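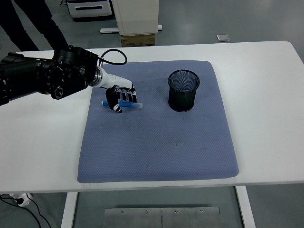

The Marker

By Grethe Vestergaard

Harriet Lindqvist had promised her mother an answer by Friday, and it was already Thursday evening. The question was simple. Should the old woman sell the shop, or should she keep it and let a machine do the tidying?

The shop was called Bodley and it sold paper, ink and pens. It had 748 drawers and two people to look after them. Every evening after closing, one of them walked along the test counter and put back what the customers had left lying there. It took 49 minutes. Her mother had measured it in June with the kitchen timer, and she had written the number on the wall beside the telephone.

"I do not mind the selling," her mother used to say. "I mind the picking up."

So Harriet had taken the train to Hevo, where they taught an arm and a hand to do small work on a table. She had expected a noisy place. It was quiet, and Amirul Nair spoke in a low voice, as people do near a child who is learning to write. She sat down on a chair by the wall with her coat still on.

"It is one marker," he told her. "Please do not expect a whole counter."

"How long does it need?"

"That depends on the marker."

She thought of her mother's hands. They were small, and the left one did not close well anymore in winter. Her mother could take five pens at once from the counter and drop them in the right cup while she was talking about the price of envelopes. She never looked at them. Harriet had never considered this a skill. Now she leaned forward and held her breath for the sake of a thumb.

The fingers had to come down on one side and the thumb on the other. A marker is round and it likes to roll. If you press too early, it goes away from you, and if you press too late, you have only air. Amirul explained this without being asked, and he made the movement with his own hand over his own knee.

"Do you dream about it?" she asked.

"Sometimes. In the dream it is always a very long marker."

She laughed, and then she was ashamed, and looked again at the table.
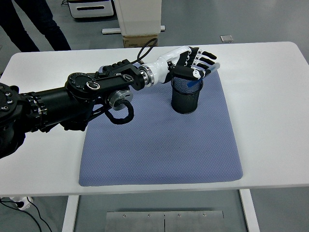

Rafferty Nakamura remarked from the doorway that a cup was an easy thing, and that she should come back when it could tell a dry pen from a good one and throw the dry one away. Amirul answered that he knew this very well. They had plainly had the same talk before, and neither of them was angry.

Harriet wrote in her notebook: one pen, one cup. Under it she wrote: ask about drawers. She did not ask about drawers.

On the train home she tried to prepare what she would say. The machine was careful — more careful than her brother, for certain. But it would not know Mrs. Strickland, who hid the green pens so that they would still be there on her next visit. It would put them back in their cup, and Mrs. Strickland would be unhappy.

Her mother was awake when she came in, with the radio on.

"Well?" said her mother. "Can it pick up?"

"It is learning," said Harriet. "Not the whole counter. Not this year, I think."

Her mother turned down the radio and looked at the number on the wall.

"Then you will have to come on Saturdays," she said, and went to put the water on.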